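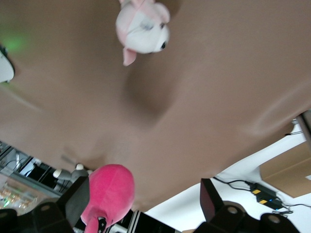

Home | About | The Sorting Year | Books | Contact

Every decluttering method I've tried has a chapter on soft toys, and every one of them seems to have been written by a person who has never met a child. Or possibly a toy. The latest is the Huvance Method, which my sister swore by in March and had stopped mentioning by the time I borrowed her copy. It runs to 263 pages. Plush gets 2 of them.

The Huvance position is that you put all the stuffed animals in one pile, ask your child to choose 12, and "release" the others. I have questions about "release." I have bigger questions about 12. Why 12? The book doesn't say. I suspect it's a number that photographs well on a shelf.

Anyway, I did the pile on Saturday. We have 42. I know that because the method makes you write the number on a card and tape it to the wall, where it's supposed to shock you. My daughter read the card and asked if we could get to 50.

So we didn't do the choosing. What I did do was try to find somewhere to put them that wasn't the floor, the bathtub, or my side of the bed, and I've now been through most of the options people recommend.

The net hammock. You screw hooks into two walls and the toys sag in the corner like a fishing accident. Small ones come out through the holes. Anything on the bottom is gone until the child leaves home. Ours lasted until one hook pulled out and took a piece of drywall with it, and I still haven't patched it.

The clear bin. Looks fine for a day. Then it's a bin of faces pressed against plastic, and she won't sleep in the room with it. I can't say I blame her.

The zippered beanbag cover you stuff with toys in place of filling. The one I bought was a Norby and I wanted very badly to like it. It makes a lumpy seat, the zipper snags on fur, and the toy she wants is at the center of the thing every single time. It's in the garage now. If you live near me you can have it.

Which leaves fabric, and this is the only part of the whole business I'd half recommend. A big plain sheet of brown cloth, spread out, toys on it. When it's time to clean up you pull up the corners and carry the lot away. There's no lid and no system. The brown is a dull, flat sort of tan that I'd never have picked for a kid's room, but the toys show up on it. The white one with the pale pink patches, which vanishes completely on her bedspread, you can find from across the room. The hot pink one you could find from across the county.

I'm not going to oversell it. It's a sheet. It wrinkles and slides, and if you grab three corners when you meant to grab four, you start over. The book would call it "a holding solution," in a tone.

The other thing the book wants is for the toys to be sorted by size, and I did try, for about as long as it takes to drink a cup of coffee. The little gray one with the white tip kept going back next to the pink one, because apparently they're together. I moved it. It went back. There's no page on that in Huvance, or if there is, my sister spilled something on it.

I also want to say something about washing, because the method tells you to wash everything before you decide what stays, and that's a terrible order to do things in. You'll spend all day laundering toys you're planning to give away. Then they come out fluffy and smelling nice and the child falls in love with them again. If you're set on getting rid of any, I'd leave them dusty.

Where we are now: all of them still here, one sheet, a hole in the drywall, card still taped up. She has added a smiley face to it. I'm moving on to the hall closet next, and I don't have high hopes for that chapter either. It recommends a Stistent rack that costs more than my coats.

Last updated in March

Comments

Nusrat Siddiqui
We did the 12 thing. She picked 12, we boxed the others, and her grandmother bought her four more that same week. Save yourself the trouble.

tekleab_reader
Disagree about the hammock! You need proper anchors in the wall. Ours has been up for years. You're right that the bottom ones never come out, though.

Pam
Is the beanbag cover still going? I'm serious.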